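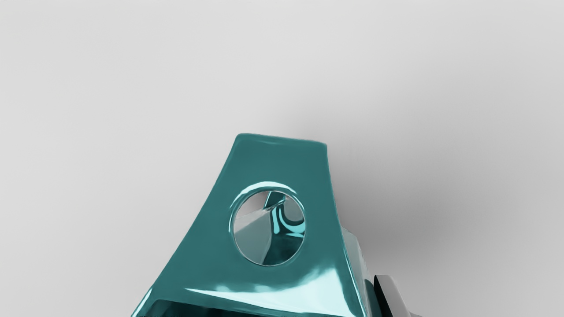
巡演第五站，车到Omer的时候已经过了晚上七点。演出场地叫Fliklow，原来是个粮库，能装299人，门口的黑板上写着今晚的票卖了一多半。

她把琴盒从后座拖出来，在侧门按了半天铃。开门的是调音师，嘴里嚼着东西，侧身让她进去，说只有二十分钟试音。

二十分钟够了。她只有一把吉他，一支话筒。唱了两首歌的前半段，返送音箱里有一点嗡声，调音师换了根线，嗡声没了。

后台有一张沙发和一个热水壶。她坐下来改歌单。Tiltent那张专辑出了一年多，里面写得最好的三首她都不太想唱了。最火的那首也不是她自己唱火的，她把它卖给了别人，那个人拿去上了电台，开车的人都会哼。每次演出总有人在底下喊那首歌的名字，喊的人未必知道是她写的。

她把那首排在倒数第二，想了想，又划掉。

手机响了，是母亲。

“吃了没有？”

“吃了。”她没吃。

“你爸把你那张唱片拿到店里放，有个客人问是谁。”

“他怎么说？”

“他说是一个唱歌的。”

两个人都笑了一下。母亲说七月份家里要刷墙，问她旧琴还要不要，弦都锈了。她说要，别扔，放床底下就行。

八点半上台。灯很热，前排有人一直举着啤酒。第三首唱到一半她忘了一句词，用哼的带过去，没有人在意。唱到后来，右边果然有个男人喊那首歌。她低头拧了一下弦钮，本来想说下一首是新歌，开口却说，好吧。

这首歌她是在Acheampong一家修车铺里写的，那天车坏了，等配件等了一下午。原来的速度比电台里慢得多，副歌也低三度。她按原来的唱。开头几句底下还有人跟着唱，后来跟不上，就停了，只剩她一个人的声音。喊歌的那个男人把帽子摘了，拿在手里。

散场后卖出去五张唱片。场地经理在吧台后面数钱，扣掉灯光和酒水，递给她486块，让她签字。

“最后那个版本，”经理说，“唱片里有吗？”

“没有。”

“哦。”经理把单子撕下一联给她。

外面下了霜。她把琴放回后座，发动车，等玻璃上的白气化开。收音机自己亮了，正在播天气，她听完，往下一站开。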